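The Sturik had been sitting under a tarp since March when I finally went and pulled the cover off, and a mouse ran out of the passenger side and looked at me like I was the one trespassing.

I should back up. The Sturik is a 1971 two-door that my uncle left me, and if you've never heard of Sturiks you're in good company. They sold a few over here through a dealer named Ellel who also did lawnmowers. It's pale green, it has a vinyl roof that somebody took a knife to, and it has a wiring harness that I can only describe as a bad mood. My uncle drove it to the VFW and back for years. I drove it home from his place in Rorngate, all 21 miles, and it died twice, once on a railroad crossing (no train, thank God, but you do get religion for a minute).

So that's the car. What it would not do, that summer, was charge. You'd put a good battery in it, it would start up sweet as anything, and then the little red light on the dash would glow. Not bright. Just a glow, like a cat watching you from under a bed. Forty minutes later you'd have no headlights and ten minutes after that you'd have no car.

I'd already replaced the generator. Then I'd replaced the regulator, which came in a box marked 12V and was a 6V, and I won't go into how I found that out except to say the garage still smells a bit. Then I replaced the regulator again. By that point my receipts, which I keep in a coffee can because I am my uncle's niece, came to $1,258, and the light was still glowing.

"You need to go see Myung-ja Sun," said the guy at the parts counter. I think he was tired of me.

"Who's that?"

"She used to work for Ellel. She did all the electrics. She's out past the feed store."

I called first, because I was raised right. The woman who picked up let me talk for a good long while about voltages and then asked what color the car was.

"Green," I said.

"Light green or dark green?"

"Light. Kind of like a mint."

There was a pause. I could hear a radio, a ball game. "Does it have a burn on the back seat, left side, size of a quarter?"

It did. I'd put a blanket over it.

"Bring it Saturday," she said, and hung up.

Well, you can't just bring a car that won't charge. I borrowed two batteries and put one in the car and one in the trunk, and I left at six in the morning so I wouldn't need lights, with the heater off and the radio off and my own window cranked down by hand, which is the only way it goes anyway. I didn't use the turn signals. I stuck my arm out like it was 1940 and a man in a pickup waved back at me.

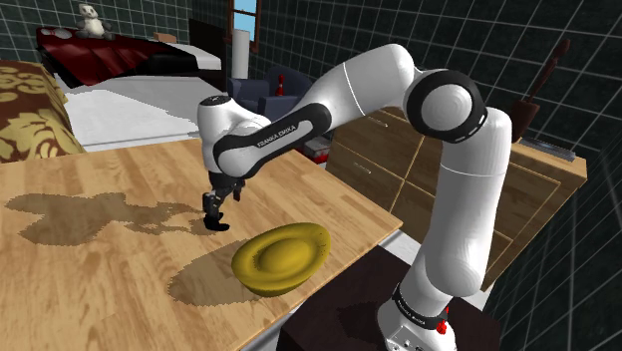 I made it with the first battery, barely. The last hill I took in second gear, with the engine missing on at least one cylinder and me leaning forward in the seat as though that would help. When I rolled into her yard the thing coughed and quit on its own and I coasted up to the barn and stopped about a foot from the door. Very elegant. I pretended I'd meant it.

Myung-ja Sun was small and somewhere past seventy, and she had on a man's work shirt with the name Ray over the pocket. She didn't look at me at all. She walked all the way around the Sturik, and then she walked around it the other way, and then she opened the back door that isn't a door, I mean she folded the front seat forward and leaned in, and lifted my blanket.

"That was me," she said. "Cigarette. He was so mad."

"My uncle?"

"Your uncle. Who else?" She dropped the blanket. "Open the hood."

I had a speech ready. I had a notebook too, with all my readings in it, cold and hot, lights on and lights off. I started in on the generator output at 2,940 rpm, and I was pretty proud of that number, because I'd borrowed a tachometer to get it. She let me get through maybe a page and a half. Then she held out her hand, and I thought she wanted the notebook, so I gave it to her, and she set it on the fender and held out her hand again.

"Screwdriver," she said.

She didn't go anywhere near the generator. She lay down on the gravel, seventy-something years old, and scooted under the front end until all I could see was boots. I could hear her scraping at something. She was humming along with a song I didn't know, and there wasn't any music on.

"Did he tell you about me?" she said from under there.

I said no, he hadn't. He wasn't a talker, my uncle. He'd talk about carburetors.

"We were going to drive it to California," she said. Scrape, scrape. "He had maps. He bought a cooler, one of those big metal ones. Is there still a cooler?"

There was. It was in my kitchen. I kept dog food in it.

"I've got it at home," I said.

"Red?"

"Red."

The scraping stopped for a second and started up again. "And then my mother got sick and I couldn't go, and he said he'd wait. And he did wait, for a while. That's a long time to ask somebody to sit in a driveway." She slid back out and sat up, and there was rust all down the front of Ray. She had a piece of braided strap in her hand, or what was left of one. It was green and furry and when she bent it, it came apart. "This is your ground. Engine to the body. I put this on myself, and I told him it was the wrong one. I told him it was only to get him home, and to come back the next week and I'd put on the right one."

"He didn't come back?"

"We'd had a fight." She looked at the strap. "About the cigarette."

I didn't know what to do with my face, so I looked at the engine. All that money in the coffee can, and the electricity had been trying to get home the whole time through a throttle cable and a couple of crusty bolts.

She had the right strap. That's the part I keep telling people. She got up and went into the barn and I heard drawers, and she came back with a little brown envelope with a part number on it in pencil and the word Sturik, and under that, my uncle's last name. It had a paper clip on it that had rusted into the paper. She'd had it in a drawer the whole time, filed with the S's.

It took her four minutes to put in. She made me clean the bolts, and then she made me clean them again. We swapped in the second battery and I got in and turned the key and it caught right away, and I sat there with my foot on the gas staring at the light.

It went out.

I think I yelled. I definitely hit the horn, which I hadn't known worked. She put both hands over her ears, but she was laughing, and then she came around to the passenger side and got in without asking and pulled the door shut, hard, with the little lift you have to give it at the end. It took me a month to learn that lift.

"Lights," she said. I put the lights on. "Heater." I put the heater on and it blew a quantity of mouse nest onto both our laps. The red light stayed dark.

"You have anywhere to be?" she said.

I didn't. I had a second shift on Sunday and a dog who'd already been fed.

"Left out of the yard," said Myung-ja Sun, and rolled her window down. "Then just stay on it till I say."

She didn't say for a long time. We went by the feed store and the reservoir, and we went right on past the sign for the interstate, where I slowed down a little and looked over at her. She was watching the gauges. Her hand was out the window with the fingers open.

"Not today," she said. "You'd want new tires."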